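Varnham Tenancy Manager – Set-up Guide
Section 9: Recording a check-in inventory

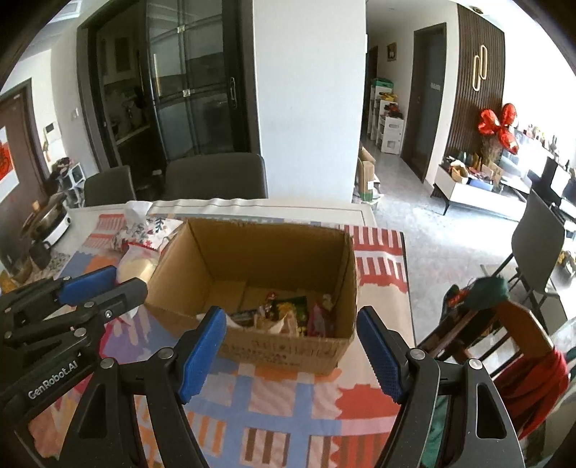
An inventory in Varnham is a list of rooms, and each room holds a list of items with a condition grade and, where needed, a photograph. It is created once for each tenancy and locked when both parties have signed. The inventory covers only what belongs to the landlord. A tenant's own goods, such as an open cardboard box of packets on a dining table, are not entered, even when they appear in a photograph of something that is. If the table belongs to the landlord, the entry is "dining table", with its grade, and the contents of the box are left out.

This section assumes that the property has been added (Section 4) and that the tenancy has a start date. It applies to furnished, part-furnished and unfurnished lets. For houses in multiple occupation, read 9.6 before creating any rooms.

9.1 Before you begin

You will need:

A user account with the Inspector or Manager role
The property reference (for example, Wamness 11)
Meter locations and the keys to any meter cupboard
A tablet or phone with the Varnham app installed and signed in

Note: The app works without a signal once the property has been downloaded. Download it at the office. Properties with many past tenancies can be slow to load over a mobile connection.

9.2 Creating the inventory

1. Open the property and select Tenancies.
2. Select the new tenancy. Its status must be Pending or Active.
3. Select Inventory, then Create.
4. Choose a starting point. "Blank" gives an empty list. "Copy previous" brings in the rooms and items from the last check-out, without grades or photographs.
5. Enter the inspection date. The default is the tenancy start date.
6. Select Save.

Caution: "Copy previous" also copies items marked as removed at the last check-out. These are shown in grey. Delete them or restore them before going further, as grey items cannot be graded and the inventory will not lock while any remain.

9.3 Adding rooms and items

1. Select Add room and choose a room type. The type sets the list of standard items offered.
2. Rename the room if there is more than one of its kind. Use a position, such as "Bedroom, front left". Avoid tenants' names.
3. Tick the standard items that are present. Fixed items (doors, windows, flooring, ceiling, sockets) are ticked already.
4. Select Add item for anything not on the standard list. Enter a short description and a quantity.
5. Give each item a condition grade from the list: New, Good, Fair, Worn or Damaged.
6. For Fair, Worn and Damaged, enter a note. State where the mark or fault is and its size.

Items supplied as a set, such as cutlery or dining chairs, can be entered on one line if every piece has the same grade. If one chair is Worn and the others are Good, enter two lines.

Smoke and carbon monoxide alarms are entered under the Safety tab, and not as room items. Each alarm needs a location, a test result and the replacement date printed on the casing. An alarm entered as a room item will not appear on the safety report.

Note: Cleanliness is graded separately, once for each room. A carpet may be Worn and clean, or Good and dirty. Do not lower the condition grade to record dirt.

9.4 Photographs

The limit is 20 photographs for each room. Larger rooms can be split into two entries if this is not enough.

1. Open the item and select Add photograph.
2. Take the photograph or choose one from the device.
3. Check that the item can be recognised. A close view of a scratch should be paired with a wider view.
4. Select Attach.

Photographs attached to a room and not to an item are printed at the end of the report under "General views". They are not linked to any grade and are of little use in a deposit dispute.

Where the tenant has already moved belongings in, ask before photographing. Post, medicines, bank papers and family pictures should be moved or turned over by the tenant. Inspectors should not move a tenant's goods themselves. If a surface cannot be seen, set its grade to Not inspected and enter "covered at time of visit" in the note. A tablecloth, a rug or a fitted mattress cover counts as covering. The item can be graded later through an amendment (9.5).

Caution: Deleting a photograph from the device after syncing does not delete it from Varnham. Use Remove in the item screen. Removed photographs are kept in the audit log for 11 months and can be seen only by users with the Manager role.

9.5 Signing, amendments and locking

1. Select Review. Missing grades and notes are listed in red.
2. Correct any red entries. Amber entries are warnings and can be accepted.
3. Select Send to tenant. The tenant receives a link and has 9 days to sign or to request changes.
4. Each change requested appears as an amendment. Accept it, reject it with a reason, or arrange a second visit.
5. When all amendments are closed, sign as landlord or agent.
6. Select Lock.

If the tenant does not reply in the time allowed, the status changes to Unsigned. The inventory can still be locked, and the report will state that no signature was received. Reminders are sent automatically unless they have been switched off under Settings, Messages.

An inventory cannot be unlocked. Later changes, such as a replaced cooker, are recorded as dated additions and printed after the main list.

9.6 Houses in multiple occupation

Create one inventory for the shared areas and attach it to the property. Then create one for each let room and attach it to that tenancy. Do not enter the kitchen under a tenant's own inventory, even where the tenant has the use of a marked cupboard or fridge shelf. The cupboard may be listed by its position.

Shared-area inventories are signed by the landlord or agent only. A copy is sent to each tenant when their own inventory is sent.

9.7 Problems

The Create button is grey
The tenancy has ended, or your account has the Viewer role.

Photographs show as "Waiting"
The device is offline, or Berkorum sync is paused. Open the app, select Sync, and leave the screen on until the count reaches zero.

Two copies of the same room
Two inspectors added it while offline. Open either copy, select Merge, and choose which grades to keep. Photographs from both copies are kept, up to the room limit.

The report shows the wrong landlord address
The address is taken from the property record as it stood on the day of locking. Correct the record and add a dated addition to the inventory.

The Lai label printer does not print key tags
Key tags are printed from the Keys tab only. See Section 10.

Guide revised April 30, 2024. Applies to version 2 of the app and later.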